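# Community Eye Health, Handout 3: Chemical Splash Injuries in the Home

Prepared by Bianka Katona and Ferenc Erdős for second-year students. Read before the March practical.

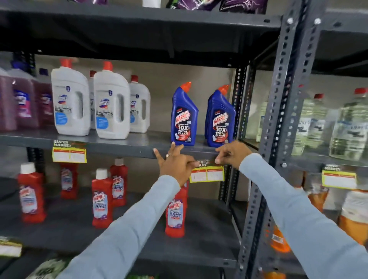
Household products differ widely in how they injure the eye. Alkalis pass through the surface tissue quickly and may go on doing damage after the first pain has eased. Most acids tend to stay nearer the surface, though a strong acid can still scar the cornea.

**First response**

- Begin rinsing at once with clean, lukewarm tap water. Do not wait to identify the product.
- Hold the lids open and let the water run from the nose side outward.
- Remove contact lenses if they come out easily - otherwise keep rinsing.
- Do not attempt to neutralize one chemical with another.
- Call for emergency help while rinsing continues.

**History to record**

Product name, time of contact, one eye or both, length of rinsing, and any change in vision. Ask for the label or container. Measure pH before drops are given, but never delay rinsing to do so.

**Course survey**

The Drikberg household survey, led by Máté Jakab, received 117 completed forms. More than 40 respondents kept no eye protection at home. Students will use the coded answers in the seminar; copies are held in Room 993.

Written questions go to Nayeli Huanca at the teaching office.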